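工单:Zirkeck 网关每天凌晨掉线,打印机和门禁跟着一起失联
提交人:Yoga Sinaga
处理人:Muthoni Muli(网络组)
状态:处理中,等待观察
优先级:中(我觉得应该是高,但是表单不让我选)

问题描述

大家好,又是我。上回那个邮箱别名的单子刚关掉,这回是家里兼办公室这边的网关。我在二楼办公,一楼是仓库,整栋都靠一台 Zirkeck 网关带着,后面挂一台 Halim 的交换机,再往后就是打印机、门禁读卡器、两台无线接入点,还有我自己的一堆乱七八糟的东西。

现象是这样的:每天凌晨 4 点多,所有有线设备一起掉,大概几分钟以后网关自己爬起来,无线恢复了,电脑也恢复了,唯独打印机和门禁读卡器回不来,要等我早上到了以后拔电再插。打印机我能忍,门禁真的忍不了!上礼拜有天早上下着雨,我抱着纸箱在门口刷了半天卡,最后是 Gilang 从后面仓库门绕过来给我开的。

已经试过的(省得你们再问一遍):
重启网关,有用,管到第二天凌晨
换了网关到交换机那根网线,没变化
把打印机换到交换机另一个口,没变化
恢复出厂设置,没敢做,里面有一堆端口转发是 Gilang 当年配的,他自己都不记得配了什么
骂它,没变化

固件版本我在管理页面上抄下来的是 2.14,不知道是不是最新。管理页面本身打开很慢,点一下转半天。

补充一下,我二月份的时候换过宽带套餐,换完那阵子好好的,所以我不太觉得是套餐的事。不过也说不准,你们判断吧。

回复 1,Muthoni Muli

收到,写得很清楚,谢谢。先别恢复出厂。麻烦发三样东西:网关的系统日志(管理页面,维护,导出),打印机现在拿到的 IP,以及门禁读卡器是固定 IP 还是自动获取。另外 4 点多这个时间每天都一样吗?

回复 2,Yoga Sinaga

每天都一样,准得很。我把手机闹钟定了去看过一次,4:10,客厅那台网关的灯全灭,然后从左往右一个一个亮。看完我就睡不着了,索性把碗洗了。

日志导出来了,附件里。文件名一长串别介意,它自己起的。我翻了一下,看得懂的就一句“计划任务已执行”,每天都有,时间也对得上。这个计划任务是什么?我没有设过计划任务,至少我不记得。

打印机现在是 192.168 开头,最后一段是 14。门禁读卡器我不知道怎么看,背面有个标签,字小得离谱,我拿手机放大拍了还是糊的。装门禁的公司叫 Romero,我打电话过去,前台让我留号码,到现在没回。

回复 3,Muthoni Muli

日志看了。那个计划任务是网关自带的“定时优化”,其实就是定时重启。升级到 2.14 以后这个选项会默认打开,位置在高级、节能、定时优化,你把它关掉就行。

掉线的原因基本就是它。但重启以后打印机回不来是另外一个问题,我们分开看。先关,观察两晚,再说后面的。

回复 4,Yoga Sinaga

关了!找了好久,“节能”下面怎么会放重启啊,谁想得到。顺便把旁边那个“访客网络自动休眠”也关了,应该没事吧?

第一晚:没掉。早上来刷卡,嘀一声就开了,我差点给它鞠躬。
第二晚:也没掉。

但是我手贱,中午自己手动重启了一次网关,想看看打印机能不能自己回来。回不来。门禁也回不来。所以你说得对,是两件事。

回复 5,Muthoni Muli

访客网络那个没关系。

手动重启测得好,省我一步。我怀疑是 Halim 交换机的问题:网关重启的时候,交换机上的链路没有真正断过,打印机和读卡器以为自己还在线,就不会重新去要地址。网关那边的租约表却已经清空了。电脑和手机比较勤快,会自己再问一遍,打印机这类设备就懒得问。

两个办法,先做第一个:
在网关上给打印机和读卡器做地址保留,这样重启以后它们还是原来的地址,不用重新要。
如果还不行,再看交换机的节能以太网选项,关掉试试。

回复 6,Gilang Pelupessy

插一句,端口转发那几条我想起来了,有一条是给仓库摄像头的,摄像头去年就拆了,可以删。另外两条是给 Zorkon 备份盒子的,别动!备份盒子每天晚上往外传,断了我会被 Iraís 念叨。

回复 7,Iraís Zepeda

我不念叨,我只是会发邮件。备份这几天的记录我看了,凌晨那次都是中断以后重试成功的,关掉定时优化以后就没有中断了。跟 Muthoni 的判断一致。

还有个小事,备份日志里有一天传了将近平时的好几倍,Yoga 你是不是往共享盘里扔了什么大东西?

回复 8,Yoga Sinaga

呃,是我。手机里的照片和视频,一口气拷了 700 多个文件进去,想着反正有备份嘛。我挪走,今天就挪。

地址保留做好了。打印机好弄,列表里有名字。读卡器没有名字,只有一串字母数字,我是靠排除法找出来的:把别的设备一个个关掉,最后剩下那个就是它。花了一个中午,饭都凉了。

然后重启网关测试,结果如下:
打印机,自己回来了,等了一会儿,打测试页正常
门禁读卡器,没回来,还是得拔电

所以成功一半。读卡器的灯是亮的,刷卡会响,但响的是那种“不认识你”的两声。

回复 9,Muthoni Muli

一半也是进展。读卡器有可能是固定 IP,这样地址保留对它没用,它连不上的原因得从它自己的服务端找。Romero 那边如果有人回电话,请问他们两个问题:控制器地址写死在哪里,断线以后多久会重连。

同时你把交换机的节能以太网关掉。登录交换机,端口设置,每个口后面有个 EEE 的勾,读卡器那个口去掉就可以,别的口先不动,免得分不清是哪个起的作用。

回复 10,Yoga Sinaga

交换机登录密码我没有……Gilang 也没有,他说是 Yusri 装的。Yusri,在吗?

回复 11,Yusri Ong

在。密码写在交换机底下的贴纸上,如果没有贴纸,就在配电箱门的里面。装的时候我怕掉,贴了两份。端口 2 是读卡器,我记得很清楚,因为那根线我剪短了,只够到 2。

回复 12,Yoga Sinaga

贴纸找到了,配电箱里那份。交换机底下那份早没了,只剩一块黏糊糊的胶。

端口 2 的 EEE 勾去掉,保存,重启网关,等。读卡器灯闪了一阵,然后我拿卡去刷,一声!门开了!我又重启了一遍怕是碰巧,还是一声。Muthoni 你太厉害了,我要把这个截图打出来贴在打印机上(打印机也好了,真的可以打)。

Romero 到现在没回电话,不过好像也用不着了。

我把自己这边剩下要做的列一下,免得单子一关我就忘:
删掉仓库摄像头那条转发
共享盘的照片视频挪走(挪了一半,它说还要很久)
给交换机底下补一张贴纸
问一下 Zirkeck 下次升级会不会又把定时优化打开

附件传了日志、端口设置的截图,系统说附件都收到了。

回复 13,Muthoni Muli

很好。单子我先不关,改成观察,等你那边再过几个晚上没事再关。升级会不会把选项改回去我也不确定,升级之后请手动看一眼。密码贴纸补的时候顺便改个密码吧,现在这个太短了。

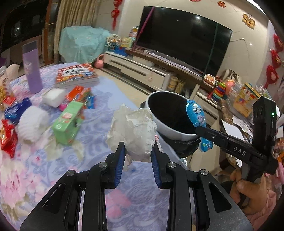 后续记录

Yoga Sinaga:密码改了,贴纸补了,配电箱里那张也换成新的。昨晚没掉线,早上门一刷就开。打印机缺青色墨,这个我自己解决,不开单了。

Gilang Pelupessy:摄像头转发已删,备份那两条还在,测过能传。

Muthoni Muli:收到,继续观察。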